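Studio notebook - Trerkadia, book one, inks and lettering
5/9/25
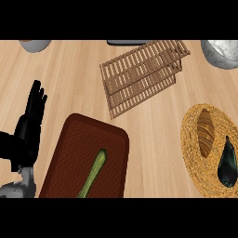

Render, tabletop from above. Pale planks, grain running on the diagonal, black hand at left.

Picked up where I left off on the harbor chapter, which means I picked up with the same headache. The ink lines look great on the board and then go mushy the second I bring them down to print size. I've been drawing this whole book too fine. Agnes said so back when I showed her the first pages and I nodded and went home and kept doing it, because the fine nib is more fun (it is!) and because at full size all that little hatching on the rooftops looks like a million bucks. At print size it looks like lint.

So, test morning. I took the rooftop panel from the page where Ines gets off the ferry and inked it again on four scraps of the same board, same pencils traced through on the light table each time. What I used:

Scrap A - the usual fine nib, usual Grunow black straight from the bottle.
Scrap B - same nib, ink left open overnight so it thickened up a bit.
Scrap C - the stiffer nib, the one with the bent shoulder I keep meaning to throw out.
Scrap D - small brush for everything except the window frames.

Scanned all of them, dropped them to 70 percent, printed on the office laser and on a sheet of the Chisholm uncoated that Morag sent over. Pinned them above the sink and walked away to make coffee so I'd see them fresh.

A is what I've got now, so no surprises there. Hatching closes up on the shadow side of every roof. On the uncoated it's worse, the paper drinks it.

B was a mistake. Line starts heavy, then skips, then blobs. I lost the whole left chimney. The thick ink also dried on the nib about every third stroke and I spent more time wiping than drawing. Don't do this again, and if anybody reading this is tempted by the jar on the windowsill with no lid, please put it in the trash for me.

C surprised me. It doesn't flex much so the lines all come out nearly the same weight, and I expected that to look dead, but shrunk down it reads clean and the roofs sit back behind the figures where they belong. The figures will still want the softer nib. Two nibs on one page is a pain but I've done sillier things.

D is the prettiest of the bunch and I can't keep it up. I know myself. I'd get through a chapter like that and then my wrist would file a complaint. I might use brush for the night pages though, where it's mostly big shapes anyway and I can just flood things in.

Decision for now: C for backgrounds, soft nib for people, brush for night. I'm not redoing the pages that are already done unless they have rooftops or rigging in them. I went through the stack with sticky notes and yes, of course, it's a harbor chapter, so nearly everything has rooftops or rigging in it. I'm going to patch instead of redraw. Ink the new background on a separate sheet, scan both, knock the old background out and drop in the new one. Tried it on the ferry page after lunch and it works fine as long as I leave a skinny white edge around the figures. The edge even helps, it makes Ines pop off the pier. I might steal that for the rest of the book and pretend I planned it.

Lettering

Went over the balloons for the first scene with Morag on the phone. She had the pages up on her end and I had the printouts, and we read the whole thing out loud like a radio play, her doing the harbor master in a voice I'm never going to be able to un-hear. Reading aloud is the best thing we do, every time. It catches all the lines that are fine on paper and terrible in a mouth.

Changes from the call:

Harbor master's first speech gets split in two balloons. It was one big egg covering half his hat.

"I never asked to come back" goes. The drawing already says it. Morag thinks the silent panel is stronger and I fought her for a minute and then covered the balloon with my thumb and she's right.

The sign over the chandler's needs to be legible in the second panel because it matters later. Right now it's squiggles. Redraw the sign by hand, no font.

Sound effect for the ferry horn - mine looks like a bathtub. She wants it long and low across the gutter, passing behind both panels. I love that. Needs to be drawn on its own layer, so remember to leave the gutter open on the ferry page and don't let me close it up with a border out of habit.

Still arguing about the captions. I've been hand lettering them in a slanty style to set them apart from the dialogue, and Morag finds them hard going after a page or so. Agnes is on my side, but Agnes has been reading my handwriting for years, so I'm not sure that counts as evidence. Plan: letter the same page both ways, slanty and upright, and leave them on the kitchen table for anybody who comes by. No explaining, just see which one they read all the way to the end.

Color

Nothing final. The book is going to be black plus one spot color and I've been calling it "the blue" for so long that I forgot we hadn't picked one. Pulled swatches on the Chisholm stock. The bright one is too swimming pool. The grayish one is lovely on its own and goes to mud under the hatching, which is the same problem as the lines all over again. The greenish one in the middle is probably it. I put it down as a flat behind the ferry page and it did that thing where the white of the paper suddenly looks like daylight. Very happy with that. I left the swatch taped inside the back cover of this notebook with a circle drawn around it. Do not peel it off, I've already lost one.

One thing to watch: where the color overlaps the black on the water, the edge goes slightly shiny on the test sheet. Could be the laser toner and nothing to do with how it'll print for real. Ask the Ondbridge people before I worry any more.

Printer stuff, so it's written down somewhere

Ondbridge called back. They want the pages as separate files, black plate and color plate, and they want the lettering on the black plate with nothing fancy going on under it. Fine by me. They'll run a proof of one signature before doing the lot. The run is 3,000 if the distributor holds to what they said, and I'm not going to think about where the boxes would go. Final page count stays at 40. I asked whether we could sneak in more for the sketches at the back and the answer was a kind and patient no, so the sketches get the inside covers or they don't go in.

Files due to them in June. That felt like a long way off until I looked at the sticky notes.

Bits and pieces

The light table hums again. Wiggling the plug stops it for a while. I should buy a new plug.

Running low on the good board. There's half a pack behind the door and a few sheets with bumped corners that are fine for backgrounds, so use those first. Keep the clean ones for figures.

Agnes borrowed the long steel ruler and the white ink. Ruler's back. White ink isn't, and I need it for the stars on the night pages, so I left her a message.

Found the reference drawings from my trip to the docks under a pile of envelopes, where I'd looked before. The winch I made up for the pier page is completely wrong, the handle's on the other side and there's a big ratchet thing I'd left off. Fixing it, since it's getting a new background anyway. I like the real one better, it looks grumpy.

Next session: rigging on the two-page spread with the stiff nib, starting from the far masts and working forward. Ferry horn layer. Chandler's sign. Upright lettering test on the harbor master page. Then scan whatever's dry and send Morag a new set so she can do the voice again.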